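Search articles Enter keyword Go

Draw the Mechanical Room First

Last updated: October 2025

Most custom house plans I am asked to review have the same gap in them. The kitchen is drawn down to the drawer dividers. The primary bath has tile elevations. The mechanical room is a rectangle with the letters MECH in it, usually beside the garage stairs, in whatever area was left after everything else had been placed. Sometimes a circle stands for the water heater. The circle is rarely the diameter of any water heater the owner is going to buy.

My position is that this room should be laid out before the floor plan is frozen, at the same level of detail as the kitchen, and that a builder should decline to price a house until it has been. I have held this view since my second year of doing plan review at Starkgate, and I have become less flexible about it with time.

The equipment list for a modern house is longer than it was. A tight, well-insulated shell needs mechanical ventilation, so there is a ventilator with four duct connections and a condensate drain. A heat pump water heater draws from the air around it, and the manufacturer will state a minimum room volume or require ducting. There may be an air handler, a manifold for radiant floors, a pressure tank, a softener, a main electrical panel, a subpanel, a battery, and a network cabinet. Each item has a published clearance. The clearances are often treated by the designer as advice. The inspector does not treat them that way, and neither does the warranty department of whoever made the unit.

Take the electrical panel alone. It needs a clear working space in front of it, kept free of storage and of other equipment, from the floor up. On a plan where the room has been sized by eye, the panel's working space and the water heater's service space often fall on the same patch of floor. That can be acceptable if the patch is kept empty. It stops being acceptable when a softener is added late, and the softener is always added late.

A house we built at Bultberg shows how the cost moves. The drawings came from an outside office and were competent in most respects. The mechanical room was long and narrow, with the door on the short wall. Mizanur Herath, our lead on site, set out the equipment in chalk on the slab in May and found that the air handler's filter could be withdrawn only with the door off its hinges. The options were to turn the unit, which meant rerouting the main supply trunk through a beam pocket, or to move a wall that was already carrying load from above. We moved the trunk. It took three trades and an engineer's letter. The owner paid for part of it and we absorbed the rest, and neither party was pleased.

Had the room been drawn with the real unit in it, the conflict would have been visible on paper. A door on the long wall would have solved it at no cost.

The usual objection is about area. Land is expensive, construction is priced by the square foot, and a client who has worked for years to afford a house would like the money to go into rooms people sit in. Tarcísio Miranda, an architect whose plans I review often and mostly approve of, puts it more strongly. He considers a large mechanical room a sign of lazy engineering, and he argues that compact equipment and short duct runs should shrink the space every year. He is right about duct runs. He is half right about equipment. The boxes have become smaller in some cases, but the number of boxes has gone up, and a person's shoulders are the same width as before. Someone has to kneel in front of each of these things with a wrench.

I would also dispute the arithmetic. The cost per square foot of a house is an average. A mechanical room has no stone, no cabinetry, no decorative lighting and hardly any finish carpentry. Adding to it costs much less than the average suggests. For the size of house we typically build, roughly 150 square feet is adequate if the proportions are sensible, and an awkward room of the same area may be useless. Proportion matters more than area, and door placement matters nearly as much as proportion.

A second objection is that the equipment has not been chosen when the plan is drawn. This is true and it is the real problem. The mechanical contractor is commonly selected after permit, on a bid, and proposes whatever the firm is used to installing. The architect cannot draw a unit that has not been picked. But this is a matter of sequence, and sequence can be changed. Hire the mechanical designer early, for a fixed fee, separate from installation. Get a load calculation for the actual house. Choose the equipment class, if not the exact model, and draw the largest likely version of it. If the installer later proposes something smaller, there is spare room, which will be used.

Raili Heiskanen did this for the Stestell houses, where she ran the mechanical design before the floor plans were final. There were two plan types. In both, the room backed onto the bathroom wall on one side and faced an exterior wall on the other, so that hot water runs and intake ducts were short. The rooms are plain to look at. The service technicians I have spoken to like them, and that is the group whose opinion I would weigh most heavily. They are the only people who see a large sample of mechanical rooms after the builder has gone.

Location deserves the same attention. The basement corner is the default, and it works where there is a basement. On slab houses the room tends to migrate into the garage or up into the attic. I am against the attic in nearly every case. Equipment that must be reached by a folding ladder is not serviced on schedule. Filters go unchanged, and condensate pans are inspected when the ceiling below has a stain. The garage is better but raises separate issues of vehicle protection, air sealing and freezing, depending on climate. A ground-floor room inside the insulated shell, with an outward-swinging door, is the arrangement I recommend when I am asked and also when I am not.

It is reasonable to combine this room with laundry, and many owners ask for that. The drains and water lines are already there. A heat pump water heater cools and dries the air slightly, which some people find helpful near a drying rack. The combination fails in a predictable way, however. Laundry needs a surface for folding and a place for things that are waiting, and if neither is drawn, the working space in front of the panel becomes both.

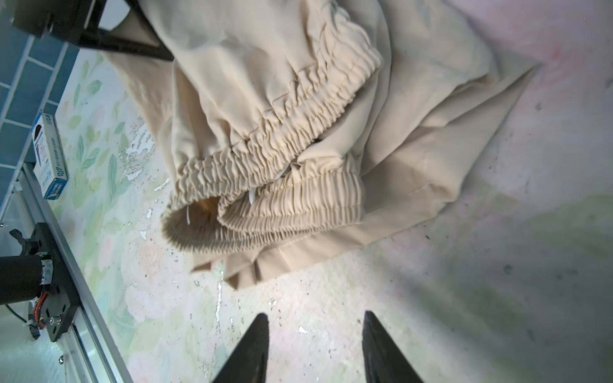 Tan pants with elastic cuffs, crumpled in a pile.

If the two uses share a room, the counter should be dimensioned on the plan and placed on the wall opposite the equipment, with the service zone marked on the floor drawing so the owner sees it before signing. I would also ask for a floor drain and a hose bib. Lint is a further consideration. It collects on the intake side of anything with a fan, and a heat pump water heater in a laundry room will want its filter cleaned more often than the manual implies. A vented dryer also competes for air with everything else in a small closed room, so the makeup air has to be worked out by someone who will put a name to it.

Ruwan Navaratnam, who handles our closeout inspections, has proposed a test that I think should be standard. Before the plan is frozen, each item in the room is removed and replaced on paper. The reviewer has to show the path from the item's position, through the door, along the hall and out of the house, at full size, without taking down a wall. A water heater has a limited life. A ventilator core will be pulled and cleaned. If the path does not exist, the room does not pass. We ran the test on a set of older plans, including the Cassim house, which I reviewed myself and approved. The Cassim house failed at the turn by the back stairs. The tank there can go in only because the stairs were built after it.

I do not expect clients to become interested in this room. They are paying others to be interested in it. What I would ask of a client is narrower: at the second design meeting, request the mechanical layout at the same scale as the kitchen, with model classes and clearances shown. If the designer says it will be worked out in the field, ask who in the field will do it, and at whose expense. The answer should be written into the contract before excavation is scheduled.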